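Skesteo Killeta Batting Tee, Adjustable

Item group: Training / Hitting / Tees

The Killeta is a single-stem batting tee for baseball and softball. It is used for stationary contact work in cages, on dirt or on indoor turf. The tee ships in two pieces, a base and a stem, and needs no tools to set up.

Height adjustment

The stem is a two-section telescoping tube. The inner section is held by friction from a rubber collar and has no pins, clips or detents. Grip the inner section below the cup and pull up or push down. Do not twist while adjusting, as twisting wears the collar on one side and the stem will begin to drift during a session. If the stem drifts under the weight of a ball, replace the collar. Replacement collars are sold separately and fit both stem lengths.

The standard stem reaches the strike zone of most adult and high school hitters. The short stem is intended for youth players and for low-pitch drills with older players. The two stems share one thread and can be swapped on the same base.

Ball rest

The cup is molded from flexible rubber and is open at the center. A baseball sits on the upper lip. A softball sits slightly higher on the same lip, so the stem should be lowered to match the intended contact point. The cup is a wear part. Small nicks on the rim do not affect use. Replace it when a section of the rim has torn through or when the ball no longer sits level.
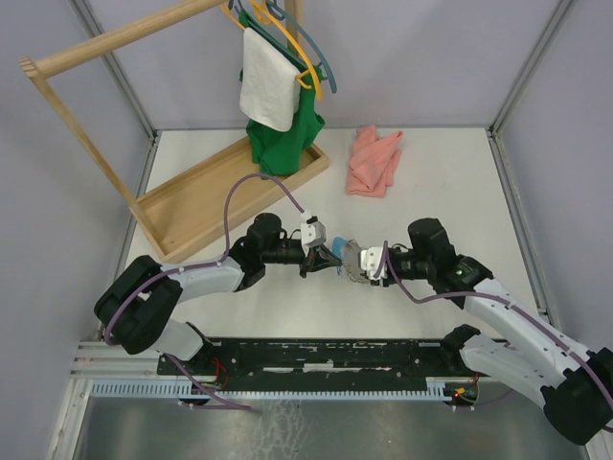

Two arms, grippers meeting at center.

Base

The base is a weighted disk with a threaded socket. Stand the stem upright, start the thread by hand and turn until the shoulder meets the base. Overtightening makes the stem difficult to remove in cold weather. The underside has a rubber ring for hard floors. On loose dirt, rake the spot level first, or the tee will lean toward the pitcher's side after repeated low swings.

Specifications

Stem, standard: adjusts up to 49 inches
Base diameter: 9 inches
Sections, assembled: 3 (base, outer tube, inner tube)
Finish: matte black
Use: indoor and outdoor
Balls: baseball, softball

Do not use with weighted training balls. The cup will hold them, but the collar is not rated for the load.

Care

Wipe the inner tube with a dry cloth after outdoor use. Grit between the tubes is the usual cause of scoring. Do not oil the stem. Store below 120 degrees and out of direct sun.

Ordering

Sold singly or in a team pack of 4. Team packs include one spare cup per tee and a carry bag from Liapis. The bag holds the stems only; bases are carried separately. Orders ship from the Malincombe warehouse. Short stems are back in stock in July.

Related items

Killeta replacement cup
Killeta replacement collar
Killeta short stem
Skesteo folding hitting net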